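October 30, 2020
Firkura sim, Rainer build, bowl and phone task

Restarted collection in the Kemby room after the June set turned out to be mostly one table height. Target is 3,660 demos. I have 10 I'd show to another adult.

Wrist views have the usual talent for looking at anything except the table. Pulled three for the labelling notes.

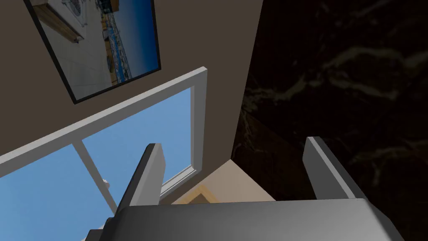
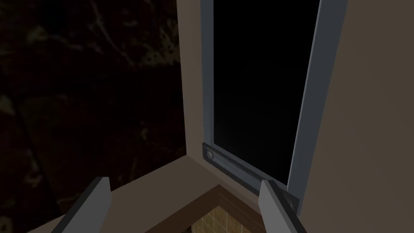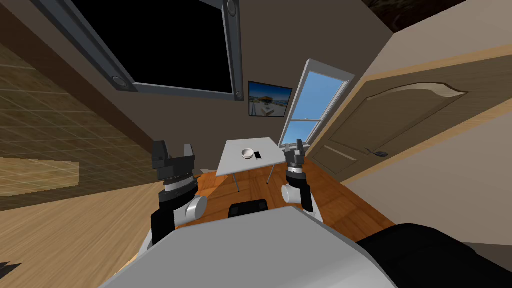
Kemby room, simulated. First two are gripper views, third has both arms and the table.

Dropped 7 episodes where the operator parked an arm and went to think. The policy will learn to think too, and it's slow enough already. Trimming idle starts to 2 seconds from now on.

Still no agreed rule on window-only stretches. Drestside labels them "search", I label them "wall". Left both in the schema for now – someone will need to merge them before training, and I have a feeling I know who.

Randomize wall colour next, then phone position. Leave the marble alone until the texture loader behaves. Check the left/right wrist streams aren't swapped again.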